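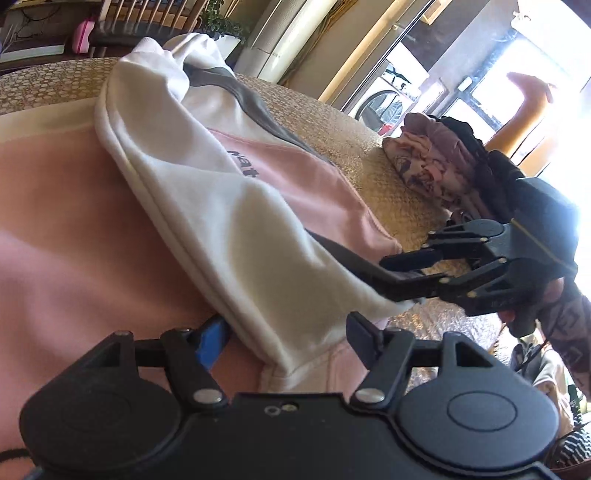 Folding is the job I get asked most about, so this month's update from the Soltville group is all about laundry. We've been collecting folding examples for Skumari, the learning system that Mosquera is training, and my share of it is done at home tables with a gripper in each hand. You'd think towels would be the place to start (they were, back in June) but the list has moved on to tops with sleeves, and sleeves are a whole other story! Take a white sleeve lying across a pink sweatshirt. One gripper has its fingers either side of the cloth down near the cuff, the other comes in from the right, and you have to decide which of them is going to do the travelling before you close anything. If you dither, the dithering goes into the example too.

A few things I've picked up, for those of you about to start your own set. Go slower than feels natural, but don't stop dead in the middle of a fold. Pinch a proper fold of cloth instead of poking at one layer, which slides away every time on the thicker fleecy stuff. And please mess the garment up properly between goes. We had a batch of 70 from one home sent back because each one started with the shirt laid out as neat as a shop display, and the system doesn't learn much from that. Scrunch it, drop it, turn it sideways, leave the hood in a lump. I've gotten quite good at the dropping part.

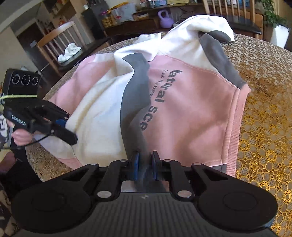 Hoods, by the way, are now their own line on the task sheet. The guide used to say fold the hood down first and then do the arms, and six of us were doing it six different ways, so the new wording is "hood flat, then sleeves, then bottom up." If you like a different order, save it for the free-choice examples at the end of the session. Those are wanted too, just labelled separately so the colours on the chart come out right.

You don't need to clear the house for this. Use the table you've got, with whatever cloth is normally on it, and leave the chairs and plants and the stuff on the sideboard where they live. The Pladum people who check our uploads would much sooner have a lived-in room than a bare one. What they do send back is anything where the hands rush off at the end, so once the last fold is down, open both grippers, lift away and count to 2 before you finish.

Next up is trousers, and after that fitted sheets, which I can't do with my own fingers, never mind somebody else's. If you've got a spare pair of kids' track pants with the elastic still good, bring them along to the next swap morning and I'll put them in the bag. Charged batteries as well, please, we ran short last time.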